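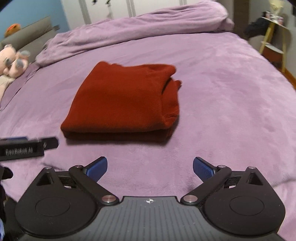 # Rarkent home task recordings: questions before you sign

Updated 2018-09-07. We don't sell this service and we don't get a cut. We bought the small package, used it, and kept getting the same emails, so the answers are on one page now.

### What are you paying for?

Recordings of people doing chores with hand-held grippers, in real homes, plus a set of labels saying what the chore was and where each step starts and stops. You feed them to your own robot software. Rarkent doesn't supply a robot, and the sales page could be a lot clearer on that point.

### Is a robot doing the folding?

No. A person squeezes the grippers. The brochure says "robot-ready folding," and I'd read that phrase slowly. It means the jaws in the recording are closer to a robot's hand than your fingers are. Whether your arm can repeat the motion is your problem.

### Which chores are covered?

Our package had folding, bed making and putting away toys. Ovmont, the bigger package, adds kitchen work. We haven't bought Ovmont and can't say if it's any good.

### How good is the folding?

Mixed. Flat items on a firm surface are fine. Thick, soft clothes on a plush blanket are harder, and you get folds with a layer poking out at the side. We went through 57 folding sessions and marked 10 as too messy to use. Rarkent's label on all of them was "complete."

### Isn't a messy fold useful too?

Sometimes. If the label said "messy," we could choose. When a loose fold and a tight one get the same word, your software learns they're the same thing. Support told us a finer grading is planned for November. No price was given.

### Do the recordings look like a real home?

Yes, and this is the best thing I can say for it. There are stuffed toys and bunched-up bedding, and the lighting isn't fussed over. Brannigan's sample set, which we also tried, was all shot on the same bare table and our test arm was lost the minute we moved it to a bedroom.

### Will it work with our gripper?

Check the jaw opening first. Ours was narrower than the ones used in the recordings, and every grasp on a thick stack had to be adjusted by hand. Ask for the measurements in writing. We asked twice and got a link to the brochure.

### How long does delivery take?

The contract says 7 days. Ours came on time, with 2 files that wouldn't open. They were replaced without an argument.

### Can we ask for a refund?

Only for files that don't open. A bad label doesn't count as a fault under the current terms. Read that section before the pricing page.

### What about people's privacy?

Rarkent says every household agreed to be recorded. We asked to see a blank copy of the form and were told it was confidential. Skendmont, where we get our audio recordings, sends theirs with the quote. Draw your own conclusions.

### Would you buy it again?

The small package, maybe, if the new grading shows up. I wouldn't take the yearly plan on the strength of what we've seen. Ask for a sample with soft, bulky clothes in it, play the whole thing, and compare the last second of each session with its label.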